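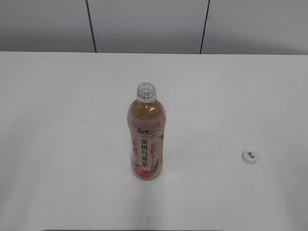 Chapter 7
Menu Structure and Kitchen Capacity

A menu is usually read as a list of things a restaurant would like to sell. To the kitchen it is a schedule of work. Every dish on it claims time at a station, space in a refrigerator, and the attention of a cook, and it makes those claims whether one portion is ordered in an evening or thirty. This chapter treats the menu as an operating document. It sets out how to measure the load that a menu places on a kitchen, how that load shifts during service, and how to change the menu when the load and the kitchen do not match.

Chapter 6 dealt with the cost of a dish in ingredients. The reader should be comfortable with the plate cost sheet introduced there, since the same sheet is extended in Section 7.2 to record labor by station.

Terms used in this chapter

Station: a fixed work position with its own equipment and its own share of the menu. A grill, a cold counter, and a fryer with its landing table are each a station.

Pickup: the work done on a dish between the moment the ticket is called and the moment the plate is ready to leave. Work done before service is preparation and is recorded separately.

Pickup time: the length of the pickup, measured with the cook handling one order and nothing else.

Hold: the period for which a finished component can wait without a loss of quality that a guest would notice.

Cover: one guest served one meal, regardless of the number of dishes ordered.

7.1 The station as the unit of analysis

It is common to describe a kitchen by its total output, as in "a kitchen that can do ninety covers." The figure is of limited use. A kitchen never reaches its limit everywhere at once. It reaches its limit at one station, and the other stations then wait. A dining room full of guests whose starters have been cleared and whose main courses are late is nearly always the result of one overloaded position, often with two cooks standing idle a few feet away.

The opening menu at Hetlow, a neighborhood restaurant that will be used as a running case, shows the pattern. The kitchen had three stations: grill, stove, and cold. The menu offered seven main courses, and five of them needed the grill at pickup. Sales were spread fairly evenly across the seven. The grill cook was fully occupied from 7 p.m. onward, and the stove cook was occupied for less than half of the same period. The owners' first response was to order a larger grill. The new equipment gave more cooking surface, but the same cook still had to turn, rest, slice, and plate every item, and delays at the pass were almost unchanged.

The case illustrates a distinction that recurs throughout the chapter. Equipment capacity is the amount of food that the equipment can hold or cook in a given time. Hand capacity is the number of separate actions that one person can carry out in the same time. Either can set the limit. A fryer station tends to be limited by equipment, a cold station by hands, and a grill by either one depending on how much is done to the item after it comes off the heat.

7.2 Measuring pickup time

Pickup time should be observed, not estimated. Cooks asked to estimate their own pickup times tend to report the cooking step alone and leave out reaching, wiping, tasting, and garnishing. On a short pickup these small actions can exceed the cooking.

The method is as follows. Choose a quiet period. Call a single order of the dish. Start timing at the call and stop when the plate is set on the pass. Record separately the minutes in which the cook is handling the dish (attended time) and the minutes in which it is cooking without being touched (unattended time). Repeat on at least three occasions, with different cooks where possible, and enter the middle value on the plate cost sheet.

Attended time adds up across orders. Unattended time generally does not, so long as there is room on the equipment. A braise reheated in the oven may take twelve minutes from call to pass and still be a light dish for the station, because the cook touches it for only two of them. A dressed salad assembled from five components may leave in three minutes and occupy the cook for all three. Ranking the menu by total pickup time would place these two dishes in the wrong order.

7.3 Load during the peak

Average load over an evening hides the problem that the analysis is meant to find. Guests do not arrive evenly. In most full-service restaurants a large share of main courses is called within a single hour, and that hour is the one for which the menu has to be designed.

To find the peak load on a station, multiply the attended time of each dish by the number of orders expected in the peak hour, and add the results. A station whose total approaches sixty minutes for one cook has no margin for a returned plate, a dropped pan, or a table of eight. Unnur Ingvarsson, who prepared the worksheets for this chapter, recommends planning to forty-five minutes and treating anything above that as a fault in the menu.

The calculation should be repeated for every station that handles more than one course. Cold stations deserve particular care — they often carry starters and desserts together, and on a busy night the last starters of the second seating are called alongside the first desserts of the first.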